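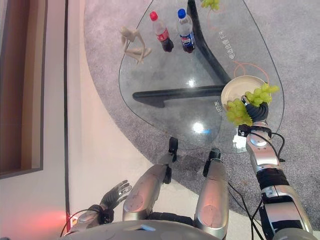
Grape trial on the glass table, head camera view, right hand at the plate.

How to check a grasping result before you believe it

Most papers on robot hands report one number. "Success rate" sits in the abstract, a video goes with it, and the reader is left to guess what counted as a success. I have been fooled by this more than once, including by my own results, so these are the steps I now follow when testing a learned grasping method. They suit a small lab with one robot and not much patience.

You will need a trained policy, the robot, a table, some objects the policy has met and some it hasn't, and a person who did not train it.

Step 1. Write down what success means

Do this before the robot is switched on. For grapes, ours reads: the bunch leaves the plate, stays in the hand for a count of five, and no grape comes off the stem. Our first version said only "picks up grapes". Under that wording a bunch dragged over the rim of the plate passed, and the policy looked marvellous.

A photo of a hand closed round a bunch doesn't settle anything. The one at the top of this page would look the same in a good trial or a bad one.

Step 2. Choose a table that causes trouble

Plain matt tables flatter vision systems. We use a clear glass top on a black base, so the cameras get the legs and the carpet through it, plus glare from the lights. Leave other things out as well. Two cola bottles and a figurine are enough to show whether the policy goes for the right object or just the nearest bump.

If the method was trained on that same table, say so in the write-up. The Levby method we were copying did well on glass, and it took me a week of reading the appendix to learn that all its training had been on glass too.

Step 3. Fix the number of trials in advance

Pick a number and stick to it. Ours is 18 per object. It is a small number and I would not claim much from it, but it is better than stopping when the streak looks nice. Debashish Gazi runs the trials here and is not told which version of the policy is loaded.

Move the plate between trials. Mark the positions on paper and draw them at random, or you will drift back to the spot the arm likes.

Step 4. Count every start

If the arm begins to move, it is a trial. Cable snagged? Trial. Someone hit the stop button? Trial, and a failure. When we went back through our March logs this way, 11 runs that had been filed as "setup" turned out to be plain misses.

Step 5. Run a stupid baseline

Script a fixed reach-and-close motion with no learning in it, aimed at the centre of the plate. Give it the same trials. We trained on 297 demonstrations and the script still matched the policy on the easy plate positions. The gap only opened near the rim. That is a real result, though a smaller one than we had hoped to report.

Step 6. Be careful with "more data"

The Sikder write-up says things improve past 1,000 demonstrations. Perhaps they do. Before collecting any, retrain on half of what you have and see whether the score drops. If it barely moves, more of the same is unlikely to help – try different objects first.

Step 7. Publish the failures

Put the failed clips in the same folder as the good ones, with the trial numbers left on. The group at Clemport did this with their Celtach hand tests and I learned more from their dropped fruit than from the paper. Ours are numbered by object, then by plate position.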